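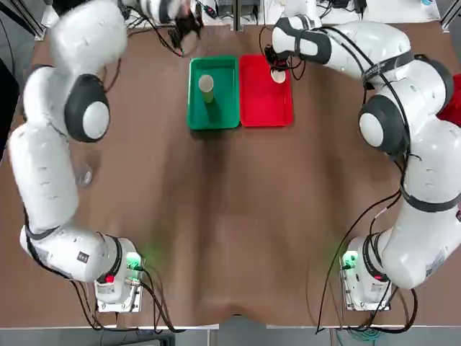
Lists > Histley Court Watch > May

Re: Halliday hearing moved again

Kirstin Morrison wrote:
> Does anyone know if Wednesday is still on? The clerk's page
> says case 3287 is "pending assignment."

Kirstin,

It's off. Judge Nisbet recused himself -- he once shared an office with defense counsel, a fact he recalled after 5 continuances. The motion to suppress goes to whoever draws it next, in Flirley, 23 miles away. Bring quarters, the lot there doesn't take cards.

The $300 filing fee is not refunded, I asked.

Could somebody who has the transcript from the first hearing send it to me? My copy stops at page 5.

Ruaridh C.

Last updated: May
Contact the list owner | Back to top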